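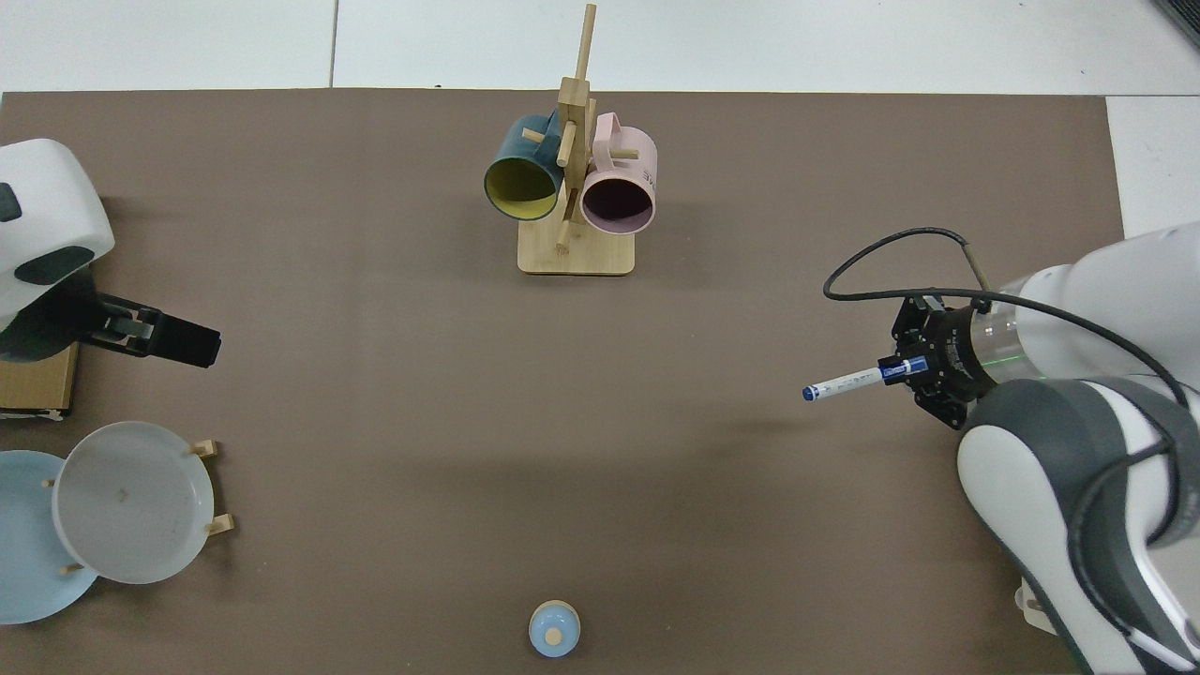 Friday, after the long session

Writing this up while the laptops charge, because I know what happens to my memory over a weekend. We got 13 tries in on the mug tree task before we had to pack up, and I would call it a good afternoon on the whole, even if the numbers don't look like much yet. The students were patient with each other and with the arms, and that counts for a lot in May, when everyone has finals on their minds.

First, the layout. We are back on the big brown mat. On the bare white the blue lid and the pale pink mug were giving Clirkus (our detection script, for whoever inherits this notebook) a hard time, and the brown seems to settle it down. Mug tree toward the far side, plate rack at the left front, the little lid with the wooden knob out in the open near the front. Please keep the middle clear. Last week we let things creep in toward the center and the two arms had no room to pass anything between them.

Mugs: the teal one with the yellow inside is by far the easier of the two. All that yellow makes the opening simple to find, and the left gripper came in at a sensible angle nearly every time. The pink one is still our troublemaker. Its inside reads as a dark blob, and with both mugs hanging so close to the post the fingers like to bump one while reaching for the other. We got 4 clean lifts of the pink mug and I was proud of every one of them! The team wants to try spreading the mugs out on the pegs – fair enough, but the Corkitar rules say the judges hang them, so I'd like us to learn the hard version too.

The marker job belongs to the right arm. Hold it level, tip toward the middle, wait for the left arm to come and meet it. Grip force at 855 on our scale held it without squeezing it out sideways, so I've saved that in the Jallar settings file under the marker profile. Don't use that profile for the mugs.

The cable over the right wrist needs some attention. It makes a tall loop over the gripper and I don't love how it swings when the wrist rolls. One of the sophomores suggested a soft strap farther back along the arm, leaving enough slack for a full turn, and we'll try it before the next run. Go slowly the first time, hand on the stop button.

We also argued, in a friendly way, over the name of the whole setup. Kong won again. I have given up and relabeled the folder.

For next time:
Strap on the right cable, then a slow wrist roll
25 more tries, pink mug first while everyone is fresh
Plates only if there's time – the gray one before the blue one, seeing as it sits in front
Somebody please copy the logs off the old laptop, it is nearly full

Whoever put the spare hex keys back in the right drawer, thank you. It saved me a good ten minutes of grumbling this morning.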